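The Long Wait at Sundstead

February 2022

For almost 30 years the cottage hospital at Sundstead took in people from the villages along the Hiscombe road. It had a minor injuries room, a small day theatre and a ward with a view of the bus depot. The ward closed first. The theatre went the following November, and patients who once walked to their appointments now take two buses to the county town.

The distance matters more than the planners allowed for. A hernia repair means being at the desk by half past seven, and the first bus doesn't reach the hospital until ten past eight. People without a car ask a neighbour, pay for a taxi or stay overnight with relatives. Some put the operation off. When the parish newsletter asked readers about missed appointments, 155 households replied, and transport came up more often than illness, work or childcare.

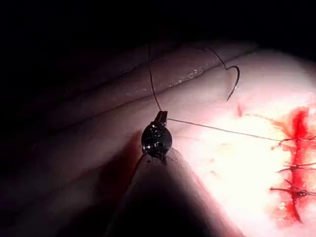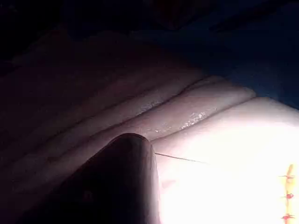 A volunteer car scheme, Lightfoot, began with four drivers and a borrowed mobile phone. Last year it made 593 journeys. Passengers pay mileage, and the driver waits if the appointment is short. Day surgery is harder, as the hospital wants an adult to stay with the patient overnight and the scheme can't supply one.

Several people I spoke to had solved this between themselves. Two widows in the same terrace had each slept in the other's spare room after cataract operations. One of them kept a bag packed by the door for months while her date moved.

The old building is still heated. The health trust says it is reviewing the ground floor for clinics, with blood tests and physiotherapy likely to come first. The bus company has been asked for an earlier service and has yet to reply.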